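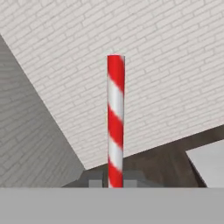 Friederike Reinholz: Same problem with our team's file. The arm goes to the pole fine in the practice world, then in the graded world the detector says it lost the target and the run ends. We changed nothing between the two. Is it the lighting or our code?

Ticket 812
Opened: 6/11/19
Course: Intro to Robot Arms, simulation unit
Project: Kovach
Status: Closed, fix in starter files

Original report

Our group is working on the striped pole task. The program is supposed to find the pole from the gripper camera, line up with it and close on it. It works in the practice world. In the graded world it stops with "target lost" after the wrist tilts. We ran it 11 times and got the same message each time. The camera window still has the pole in the middle when it stops, so it isn't out of view.

Things we tried before writing in:
Restarted the simulator.
Copied the starter files again and pasted our code back in.
Slowed the wrist down to half speed.
Ran it on the other lab machine, Miranda. Same result.

Reply from lab support

Please attach the detector log and your settings file. Also tell us which version of the Gultis library you have. It prints at the top of the console when the program starts.

Reply from group

Log and settings attached. The library is the one from the course page. The log says "red area: 3 parts, largest below minimum" right before the stop. Minimum size is set to 80, which we left as it came.

Reply from lab support

Thanks, the log is enough. The detector looks for one solid red shape. On a striped pole the white bands split the red into pieces, and each piece is measured by itself. In the practice world the pole is plain red, so there is only one piece and it passes easily.

Lighting has nothing to do with it. We turned the shadows off on our copy and got the same stop.

Please try this:

1. Open the settings file and find the line join_parts. Change it from no to yes.
2. Leave the minimum size alone for now.
3. Save and restart the program. Reloading the world does not reread the settings.
4. Run the graded world and send the new log.

Reply from group

Did that. It gets past "target lost" now. New problem: it lines up too far to the left and one finger hits the pole. Log attached.

Reply from lab support

The joined shape now includes the slanted ends of the red bands, and your code is taking the center from the lowest piece only. Look in your align function. You are calling center_of(parts[0]). Change it to center_of(joined).

While you are in there, take out the half speed setting on the wrist. It does no harm, but the run timer keeps going and you will lose points on time.

Reply from group

Changed both. Three clean runs in a row, pole gripped and lifted. We handed in the last one. We'd like to know if the earlier tries on the grading server count against us.

Reply from lab support

They don't. Prekside only keeps the most recent upload for each group.

Friederike, your log shows the same line about the largest part being below minimum, so start with join_parts. Your align function is different and may not need the second change. If it still stops, open a new ticket and put this number in it.

Friederike Reinholz: Changed join_parts and it ran to the end. Didn't touch align.

Closing note

The starter files now come with join_parts set to yes. Groups that downloaded before the change have to edit the line by hand. The task sheet for June still says the pole is plain red in both worlds. A correction has been sent in for page two.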